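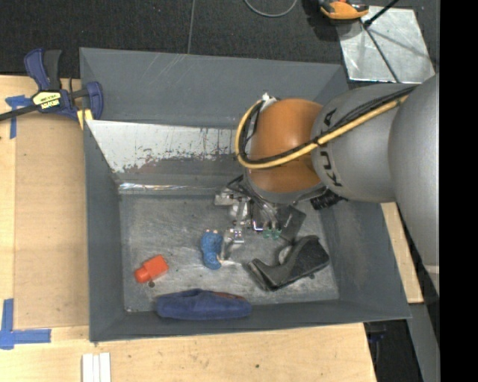
## Can a robot do my chores yet? Common questions

**Can a machine pick mixed items out of a bin?**
Often, yes. Bin picking is one of the jobs arms do best today. Hard items with a clear shape are easiest. Soft things like fabric are harder, as they fold and change shape every time they move.

**Why is a metal bin a problem?**
Shiny and scratched surfaces throw glare back at the sensors. Items lying close to a wall also leave little room for a metal finger to get down beside them.

**Can one gripper handle everything?**
No. Most shops still pick a gripper to suit the parts. At Herov we keep 3 types on the shelf and change them by hand.

**How fast is it?**
Slower than a person for mixed goods. At our Hendale shop, the test log from December shows 2659 picks. A new kind of item usually meant going back and changing settings.

**Can it fold laundry?**
Not well enough for us to sell it. The Besnard folding unit we tried took 2 minutes per towel and stopped if the towel was upside down.

**What about dishes and tidying up?**
Loading a rack with matching plates is possible. A normal sink full of cups, pans and forks is not something we can quote for.

**Do I need a fence around the arm?**
A full-size industrial arm needs guarding of some kind. Ask for a safety review before you buy. Small arms made to work near people need a review too.

**Which jobs should I ask about first?**
Moving boxes, feeding parts to a machine, and sorting items that don't change much. The Prultley starter form has 23 questions and covers all of these. Send it with two or three sample parts.

*Last updated June 2025*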